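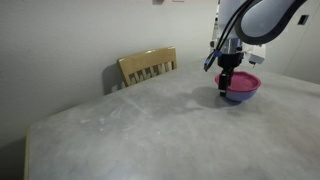 Réka Antal objected, on reading the first draft of this section, that a gripper which has to reach inside a vessel should be calibrated inside a vessel, and that a zero taken in free air tells the operator very little. The procedure set out below was rewritten along those lines. Figure 3 shows the arm at the bowl station, with the finger tips below the rim.

3.2 Arrangement and upkeep of the bowl cell

The cell at Vurnville consists of a single arm, a fixed table and a controller running the Matlala scheduling software. The table is bolted to the floor at two points and is not moved between sessions. Its top was left unpainted after an early trial in which a gloss coating gave unstable readings from the overhead depth sensor. Marks left on the surface by cleaning were found to have no measurable effect on segmentation and are no longer removed before a run.

The gripper is a parallel unit with straight fingers, supplied by Drollus and used without modification to the housing. The finger tips are replaceable. For work in shallow vessels the fingers must travel close to vertical, as any tilt of the wrist brings the housing towards the rim before the tips reach the floor of the bowl. The permitted tilt was set at two degrees after contact was recorded on the near side of the rim during commissioning. The controller refuses any path that exceeds this value within 87 mm of the table surface.

3.2.1 Cable routing

Cable routing accounted for more lost time than any other part of the cell. In the first layout the gripper supply and the signal line were tied along the full length of the forearm and crossed the wrist under tension. Rotation of the last joint past its middle range pulled on the signal connector, and the gripper then reported a false closed state. The fault was intermittent and was at first put down to the software.

In the present layout the cables are fixed above the wrist and left to hang in an open loop beside it. The loop is long enough to allow full rotation of the last joint in either direction. Its length is a compromise. A short loop loads the connectors, whereas a long one can sweep across the table during low moves and catch the rim of a light bowl. The routing is checked by driving the arm to its lowest working pose and turning the last joint slowly to each limit at reduced speed, with one person at the stop button and another watching the loop. If the loop touches the vessel at any point it is shortened at the upper fixing. It is never shortened at the wrist.

Connectors are pushed home by hand and tested with a light pull. Thread-locking compound was tried on the collar screws and abandoned, as it made tip changes slow and left residue in the threads. The screws are now tightened dry and checked with a torque driver at the start of each session.

3.2.2 Setting the vertical zero

The vertical zero is set with the bowl in place. The arm is brought above the bowl with the fingers closed and lowered in guarded mode until the force estimate at the wrist passes its threshold. The arm is then raised by 2 mm and this height is stored as the floor of the vessel. The measurement is repeated at 13 positions inside the bowl, and the highest value is taken as the working floor. Using the mean was considered, but on a curved base it allowed the tips to press against the wall at the outer positions.

The force threshold needs care. If it is too low, friction in the arm at slow speed triggers a stop above the bowl. If it is too high, a light bowl is pushed sideways before the contact is registered, and the stored positions no longer refer to the same part of the vessel. Fanni Kiss suggested repeating the first position at the end of the series as a test for this. Where the two readings differ by more than the repeatability of the arm, the whole series is thrown away and the bowl is put back on its mark.

3.2.3 Finger tips

Tips are inspected by eye before each session and measured weekly. Wear is uneven. In our cell the tip that meets the wall of the vessel first wears faster on its outer face, and the pair then closes with a slight offset. The offset is harmless when large objects are grasped but causes thin ones to turn in the grip. Both tips are replaced together, even where only one is worn, and the vertical zero is set again afterwards. Over the period reported here 19 pairs were used.

Tips from a second supplier, Plarkard, were fitted for part of November. They were slightly softer and lasted less well against glazed surfaces, though the grasp results were otherwise similar. Trials carried out with these tips are marked separately in the results and are left out of the comparison in Section 4.

3.2.4 Faults outstanding

Two faults remained open when the maintenance log was closed on 2024-04-27. The first is a slow drift in the wrist force estimate during the opening part of a session. It is reduced by running the arm through an unloaded warm-up path but has not been removed. The second is an occasional refusal by the controller to resume after a guarded stop, which is cleared by a restart. Neither fault affected the stored positions. Runs interrupted by the second fault were repeated in full, and the interrupted attempts are not counted in the totals given in Table 2.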